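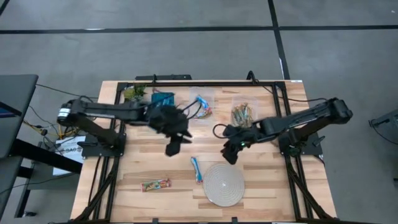 The comparison of the two grippers was entered in the register of the Skirken Testing Office on August 1, 2022, under reference 1458. The Jekow unit was assigned to the left arm and the Derkedon unit to the right. Both parties had agreed to the same table, the same objects and the same controller.

Đạt Kiều, Examiner, presided. Tươi Hồ, Recording Officer, kept the minutes, as she had kept them for every trial since May.

The rules allowed each gripper up to 545 attempts. An attempt began when the fingers left the rest position and ended when the object was released or dropped. Wrapped bars were to be lifted without tearing the wrapper. The woven mat was to be raised by its edge and laid flat again.

By noon the Jekow unit led on the bars. The Derkedon unit led on the mat, which it approached slowly, stopping each time a short distance above the coils before it closed.

"The pause is not in the program," said the Recording Officer.

The Examiner requested the controller log. The log showed no pause. According to the log, the descent was continuous and lasted eight seconds.

"Kindly enter what you observed," he said.

"The form provides one field for duration."

"Then enter the log value, and place your own on a separate sheet."

She did so. The separate sheet had no number, and an unnumbered sheet could not be filed. She therefore applied to the Quách Archive for one, and the trial was suspended until the reply arrived – a period of two hours, during which both arms remained powered and the Examiner ate his lunch standing.

The Archive assigned number 1816. The Recording Officer wrote it in the upper corner and read it aloud, as procedure required.

"Resume," said the Examiner.

The right gripper started down toward the mat. The Recording Officer held her watch where both of them could see it. Above the coils the fingers stopped, and she began to write.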